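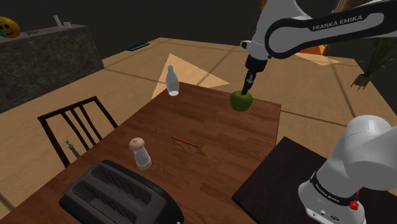
Ticket: apple creeps out of the gripper during the hold in sim
Opened by: Þórey Hviid
Component: Sultari (grasp planner), running on the Rurner sim build
Status: closed, with one follow-up

Hiya, me again. I've got a weird one with the kitchen table set-up in Gindcombe. The Franka goes down, closes on the green apple, lifts it a touch and then holds while the planner works out where to go next. During that hold the apple slides down through the fingers, very slowly, and if planning takes long enough it drops. The log still says "grasp OK" the whole time, which is the bit that really bugs me!

I ran it 16 times from the same seed before lunch and lost the apple in 3 of them. All three were the runs where the planner was slow, so I first thought it was a timing thing on the planner side.

What I tried, in order:

Bumped the finger friction right up. Made it a little better, then the apple started jittering, so I put it back.

Turned the gripper force up. No change at all, not even a tiny one, and that should have been my clue (it wasn't, I went and had a sandwich).

Swapped the apple's collision mesh for a plain sphere. Same creep, same speed as far as I could tell from the plot. So it isn't the mesh, and sorry to Doãn for blaming his mesh in the chat.

Took the toaster out of the planning scene to make planning quicker. The drops went away but the creep was still there in the pose log. It just didn't have time to matter. Toaster is back in now.

Update, same afternoon. Found it, I think. The grasp command sends a force and a target width, and after the fingers touch, our wrapper is meant to switch over to holding force. It never does. It stays in position mode and asks for the width it measured at contact, so the fingers sit there with next to no squeeze on the apple. That's why turning the force up did nothing - the number was never read after the close.

The switch is skipped if the hold request turns up within 400 ms of contact, and the planner's request comes in at 300 every time. Somebody (me, in June, I looked it up) put that guard in to stop the mode flapping back and forth on light objects. It was supposed to delay the switch and then do it. What it does is throw the request away.

Fix is on my branch: the request gets queued and applied once the guard runs out. I reran the same 16 and the apple stayed put in all of them, with the pose log flat right through the hold. I also tried the pencil, since it's thin and I was worried about the flapping coming back. No flapping. I haven't tried the salt shaker or the bottle yet.

One thing left over. "grasp OK" only checks the finger width at the moment of closing, so it would cheerfully say OK with the apple halfway out. I'd like it to check the object's pose against the gripper during the hold as well, and fail the step if it drifts. I've opened that separately and put it on Doãn's list, but shout if you want it on mine.

Closing this one once the branch is merged. Please don't tidy up the guard in the meantime - I know it's ugly!

Merged December 2024, closed. Þórey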